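Re: [finishing] Silum hardwax on maple, one coat and done?

On the evening of the 6th Gervasio Tapia wrote:

> I switched the shop over to Silum in October and I'm not going back.
> One coat, buff it, walk away. The Drallotent rep says it cures hard
> enough for restaurant tops and you never have to sand again, you
> just wipe more on when it looks tired. Why is everyone on this list
> still messing around with three coats of varnish? Diệp has been
> selling it by the case and hasn't had one complaint.

Gervasio, I'm glad you like it. I'm still going to be the grump.

"Hasn't had one complaint" is what a store says about a product it started stocking in the fall. Give it two summers of iced tea and somebody's kid with a marker, and then tell me what the phone sounds like. I heard the same speech about the water-based stuff in the blue cans, and I heard it about tung oil before that, from people who had a pallet of it to move.

My bigger problem is the word "cures." How hard, measured how, after how long? I asked Drallotent that by email and got back a brochure with a picture of a wine glass on it. The brochure says full cure in 2 days. The back of the can says to keep liquids off for two weeks. Those can't both be right, and I know which one I'd go by if I had to hand a table to a customer.

Then there's the wipe-more-on business. Wiping more on works when the top is clean. Most tops that look tired are dirty, and on pale wood you end up sealing the dirt in under a fresh coat of wax. Walnut will forgive you. Maple won't. Anybody who wants to sell me on easy upkeep should have to start with a light top that has seen some use and get it back to even color without sandpaper. 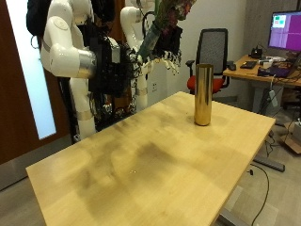
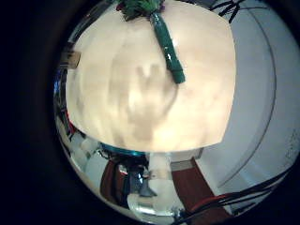 I did run my own test, for what it's worth, on offcuts from the Wollalcombe job. Half got Silum, one coat, exactly by the can. Half got the wiping varnish I always use. Coffee, red wine, mustard and a wet glass, left overnight. The varnish shrugged off everything but a faint ring from the mustard. The Silum board took the coffee fine, took the wine badly, and the mustard is there for good. Wiping more on made the spot shinier. It did not make it go away.

In fairness, a scratch was easier to blend on the Silum board, and it smells a lot better in a closed shop in winter. If I were doing a bookcase or a headboard I'd think about it. A table people eat at, no.

And the price. I paid 54 dollars for a can that would fit in my coat pocket. You say one coat, so it evens out, but if I have to come back every spring and do it again for free, that's my gas and my Saturday morning, and the varnish starts to look pretty cheap.

So, two questions. Have you had a top come back to you yet, good or bad? And did you put anything under it, or was it straight on bare wood? Somebody told me the restaurants use a sealer first, and if that's so then it isn't a one-coat finish and they should quit saying it is.

I'll keep the boards if anyone wants me to try a second coat on them. Please trim your quotes when you reply, the digest was a mile long last time.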